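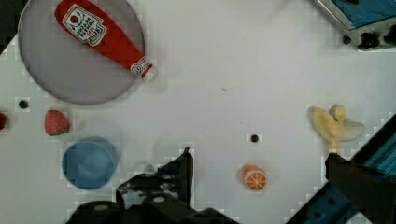
The Hadgu Laboratory opened its doors to the public on 18 March 2018, and the Grimlow Technical Education Office sent a delegation to attend. The purpose of the visit was to see the Ilus household handling project in operation and to judge whether a similar course unit could be offered at our Nandon campus. The office had asked in advance to see the work at close range, and this was granted. The objects in use were of a kind any family would know: a ketchup bottle laid across a round plate, a toy strawberry, a slice of toy orange and a partly peeled toy banana, all on a white tabletop marked with small dark holes. Laboratory staff stated that the play food was chosen for its mix of shapes and because it can be dropped many times without spoiling.

Arrival and registration

Visitors were received in the main lobby and given a printed map. The laboratory reported that 485 persons had registered for the day, of whom 61 were placed in the technical groups. Our delegation was in the second technical group. Registration was orderly, although the parking area behind the building was full before the first session and several members of our party had to walk from the lower lot. Coats and bags were left in a room on the ground floor. The elevator was reserved for guests who needed it.

A welcome talk was given in the lecture room. It covered the history of the laboratory, its teaching duties and the aims of the Ilus project, which began as a study of how a robot arm can be taught kitchen tasks by a person guiding it. The talk ran over its time and the question period was moved to the end of the visit.

The handling demonstration

Each technical group was given 55 minutes in the demonstration room. The operators first explained the safety rules and the meaning of the stop command. Guests were asked to stay behind the floor line while the arm was powered.
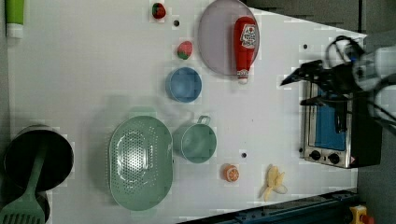

The task list was posted on the wall and included placing food on a plate, moving an item into a bowl, and opening and closing the oven door. According to the staff, every task is repeated 200 times before the results are reviewed, and the objects are moved to new positions between attempts. Failed attempts are kept in the records together with the successful ones. Our members found this part of the explanation very useful, as our own course materials say little about how such records should be kept.

Several guests asked about the speed of the arm. The operators replied that it is held well below its limit during public sessions.
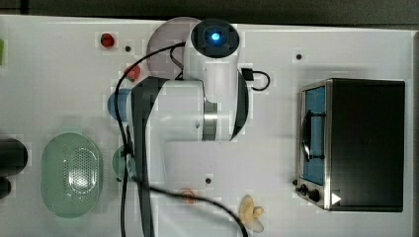
Preparation of the work area takes up more of the staff's day than our delegation had expected. Before each session the operators check the cables, test the gripper and return the objects to their storage bins. They also discussed how the choice of objects affects the work. A light green colander with a perforated basket pattern, for example, offers a thin rim to grip, while the toaster oven with its curved door handle calls for a pulling motion. The staff considered the second kind of task the harder of the two to teach, and advised schools with limited time to begin with simple pick and place work.

The remaining rooms

After the demonstration the group was shown the machine shop and the student project room. The machine shop was not in operation during the visit. In the project room, second-year students presented posters on gripper design and answered questions with patience. Light refreshments were served in the hallway. 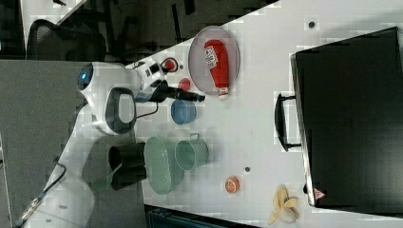

The robot arm at the demonstration table, Hadgu Laboratory open day.

Points for follow-up

The delegation recommends that the Nandon campus request a copy of the laboratory's operator checklist and its task list. It further recommends that two instructors attend the next training session offered by the Ilus project, subject to available funds. Floor space at Nandon should be measured before any equipment is discussed, with attention to the distance between the table and the student benches.

The Grimlow Technical Education Office thanks the Hadgu Laboratory for its courtesy. Staff who wish to read the handouts from the welcome talk may borrow them from the front desk.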